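Ticket 826: Gripper comparison on the small arm, Plulum jaw vs Manzano jaw
Opened by: Tuncay Uçar
Status: open, waiting on parts

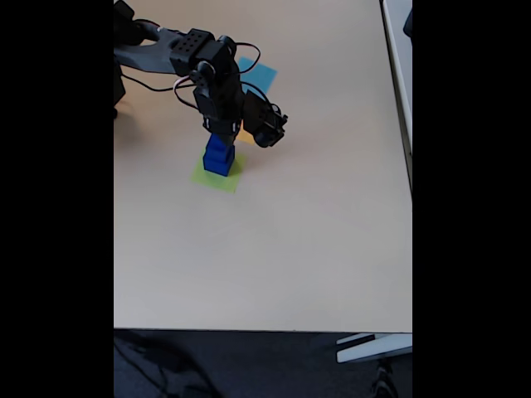 Arm over the two stacked blue cubes, green square underneath.

Hi all, and thanks for being so patient with me on this one! I know I promised a quick yes or no on which gripper we should keep, and I'm afraid it has grown a bit.

What I'm seeing: with the Plulum jaw fitted, the stacking routine runs nicely for a good long while and then the arm starts stopping a touch to the left of where I've told it to go (always left, which I suppose is a clue). With the Manzano jaw I got 123 cycles without any drift at all, but it closes slowly and it's the heavier of the pair, so the elbow servo grumbles.

Tried so far:
- Re-homed the arm and ran the Jondale controller's calibration twice. No change.
- Swapped the wrist servo for the spare. No change.
- Dropped the closing speed to 45 per cent. Better, and the drift took around 2 hours to show up.
- Gave the cable loops more slack near the elbow. Too early to say, but I'm hopeful.

My favourite theory at the moment is that the cable tugs on the wrist whenever the base turns toward the far square. The Plulum lead is a fair bit stiffer than the other one, so it would fit. I could be quite wrong, and I'd love to hear from anyone at Hulley who has run the same pair on the same controller.

Update, May 5, 2026: softer lead ordered from Plulum. Please leave the coloured squares where they are on the table, as the saved positions depend on them. I'll rerun both jaws once the lead is fitted and post the logs in this ticket.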